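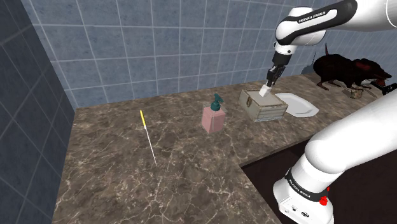
Unit 3: Budgeting for a Tabletop Manipulation Cell
Course notes, G. Widmer

Reading before class: the Clallden purchasing guide, sections on capital items and service contracts.

1. Simulate before you order

Run the planned tasks in simulation before requesting quotes. A small part held in a parallel gripper over a crate is enough to test reach, wrist clearance, and approach angle. Include the clutter expected on the real surface, such as bottles and plates. Record every pose the arm cannot reach. These records decide the mounting height and the size of the bench.

2. Cost lines

Arm and controller. Quoted together by most vendors. Check which software licenses expire.
Gripper. Ask for finger drawings. Custom fingers go on a separate line.
Bench and mount. Often left out of first drafts. The Ondodon cell went over budget on this line alone.
Workstation. Size it for the simulator, which needs more graphics memory than the controller software.
Spares and service. Reserve 25 percent of the arm price for the first contract period.

3. Lead time

Plan for 90 days from purchase order to delivery. Orders placed after November usually fall into the next budget year. Installation and the safety review are scheduled separately.

Exercise

Draft a one-page budget for the Plultotora cell. State which figures come from quotes and which are estimates. Due 9th February.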